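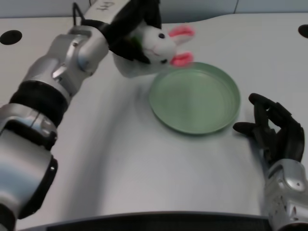

A reader in Ritlow wrote in to ask whether the second arm is worth paying for, or whether one arm and a good tray would do the same tidying. The reader had a quote from Distside for each version and could not see where the difference went.

Start with the jobs. Write down what you want moved, from where to where, and what each item weighs. Soft toys, socks and dish towels need very little grip force but a hand that closes around odd shapes. Jars and pans need the reverse. If every item on the list can be lifted by one hand and set down in an open dish, price the single arm first.

Bench space. Measure the clear surface with the arms at full reach, then add 8 inches on each side. A two-arm unit on our bench took up 117 inches of wall once the side clearance was in, more than the floor plan allowed. Check the depth too.

Power and cabling. Put the unit on its own outlet. Run cables behind the bench or through grommet holes, never across the work surface.

Running costs. Ask for these in writing before you sign:

Replacement finger covers, per set
Joint service interval and call-out charge
Software fee after the first year
Shipping both ways for repairs

Finger covers are the line most people leave out. Ours came to $158 for the year - budget for double if the hands will touch anything abrasive.

Renting first. Jollus and Wu both rent by the month. Eight weeks is long enough to learn which jobs get used. Book before September if you want a unit for the fall, and keep the packing crate.

Trays. Buy shallow ones with a raised rim, in a color that contrasts with the bench. They are cheap, so get spares.

Last updated May 4, 2024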